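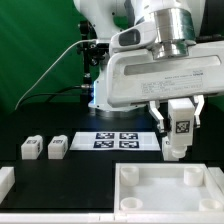

¿Puede usar este kit un club que no ha programado nunca un brazo?
Para la primera tarea basta con saber abrir un archivo de configuración y cambiar dos números. Para la segunda conviene haber sufrido un poco antes.

Imprimir | Enviar por correo electrónico

Kit de inserción Durby para clubes y talleres de robótica
Referencia: DUR-27
Fabricado en el taller Trososura, Pornau

El Durby nació como ejercicio de clase y se quedó en catálogo porque los equipos seguían pidiendo repuestos. La tarea se explica en una frase: coger un bloque, llevarlo hasta la bandeja y meter su espiga cilíndrica en un casquillo. Los alumnos suelen calcular una tarde. Los profesores, que ya han visto otras tardes, reservan el aula hasta noviembre.

Cada bloque lleva un marcador cuadrado en blanco y negro para que la cámara sepa dónde está y cómo está girado. La bandeja tiene cuatro casquillos, uno por esquina, y paredes levantadas que perdonan poco. La hoja de calibración trae cuatro marcadores en cuadrícula de dos por dos. Se coloca plana sobre la mesa y no se mueve más. Los equipos que la usan de posavasos pueden descargar otra.

Contenido de la caja
- Juego de bloques con espiga y marcador
- Bandeja de cuatro casquillos
- Hoja de calibración impresa, con una copia de reserva
- Cuaderno de prácticas en castellano, 27 páginas
- Archivos de las piezas para imprimir repuestos

No incluye
Brazo, pinza, cámara, mesa ni paciencia. La pinza debe ser de dos dedos paralelos y cerrar lo bastante despacio como para que dé tiempo a arrepentirse.

Las dos prácticas
Práctica 1: inserción con posiciones fijas. Los bloques salen siempre del mismo sitio y el programa puede ser ciego. Funciona hasta que alguien se apoya en la mesa.
Práctica 2: inserción guiada por marcadores. Los bloques se dejan donde quiera el equipo rival, dentro de la zona marcada. Es la modalidad de la Copa Rivadeneira, y el reglamento cuenta como válida la pieza que queda asentada hasta el fondo. «Casi dentro» figura en el anexo de reclamaciones denegadas.

Resistencia
Un juego de bloques aguantó 1.000 inserciones seguidas en nuestro banco. El segundo llegó a 2.593 y lo paramos nosotros, que queríamos cenar. Las espigas se gastan antes que los casquillos; cuando el bloque baile, toca imprimir otro.

Notas de uso
Limpiar los marcadores con un paño seco. El alcohol se lleva la tinta y, con ella, la práctica 2. Si la espiga roza el borde del casquillo, revise la calibración antes de bajar con más fuerza.

Los centros educativos pueden pedir bloques sueltos sin comprar el kit completo.

Ficha revisada: 2020-10-07

Imprimir | Enviar por correo electrónico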